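Bench four gets a new pair of arms

When I joined the repairs and returns side at Kao, every display unit that came back through the door went across somebody's palm. You picked it up, turned it over, looked for cracks, put it down, wrote a code on a slip and reached for the next. I did that for years and I can still feel it in my thumbs when the weather turns. So when the notice went up in April saying bench four was getting a two-armed set-up from Furik, I'll admit my first thought was for my thumbs and my second was for my job.

We're a few weeks in now and people from the other floors keep stopping me by the kettle to ask how it's going, so I've been asked to write something down.

The short version is that the arms do the picking up and the turning over, and we do the deciding. They're slow at the moment. On a good shift they get through 100 handling runs, and of the last lot 94 went through without one of us stepping in. The other six are where most of my day goes! Thin things are the trouble. A person slides a fingernail under a flat part without thinking about it, and a gripper has to be taught where to come in from and how hard to close. 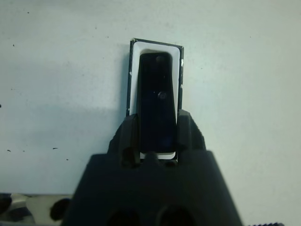
Wing-sze Poon sees it differently, and asked me to put this in: the slow bit is fine by her, what she misses is the talking. Two people on a bench used to chat all morning, and now one of you is watching a screen and the other is on bench two with headphones in. She says she'd take the sore wrists back for that, some days.

I think she's right, and I've said so to Tadik, the firm doing our training. We've since moved the monitoring desk so it faces the other benches. It's a small thing, but I've had more conversations this week than in the whole of the week before.

What has changed most for me is what I pay attention to. I used to look at the part. Now I look at the grip – whether the fingers have come up evenly on both sides, whether the piece is leaning, whether it's likely to shift when the wrist turns. 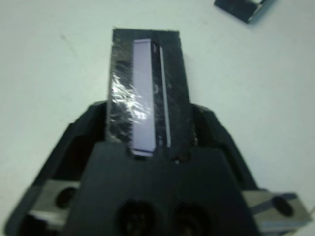 Page last changed: May 16, 2024

Several of you have asked about pay and grading. Nobody on bench four has gone down a grade, and the three of us who did the operator course have had it added to our records. There's a second course coming and you don't need to be technical to go on it (I certainly wasn't). If you can tell when something's about to slip out of your hand, you've got most of what you need.

The gripper views are the ones I have open all day, and they take some getting used to. Everything is close up and the fingers are always there at the bottom, a bit like watching telly over the top of your own knees. 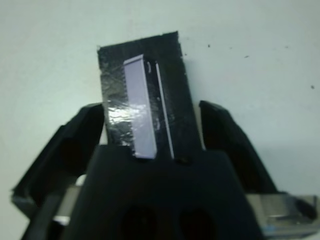

After a week or so I stopped noticing them, and started spotting a crooked hold before the arm had finished lifting. We keep a notebook of those by the desk, and Panovton, the software people, collect the pages at the end of each month. Two of our scribbles have already ended up as changes to the settings, and I was more pleased about that than I let on.

The view over the whole table is better for new starters, as you get both arms at once and can see which is nearer the part. 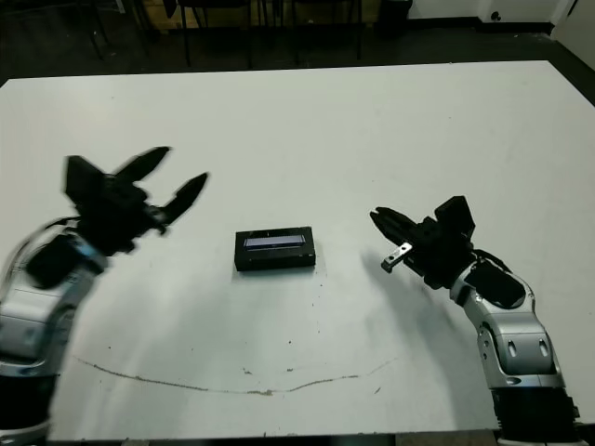 Come and have a go

Bench four is open for visits at lunchtime, four people at a time. Put your name on the sheet by the stairs, tie long hair back and leave your tea outside. Wing-sze will be on the desk for the first session and I'll do the one after. Bring questions, especially the awkward ones about jobs – I'd sooner hear them at the bench than second-hand in the car park.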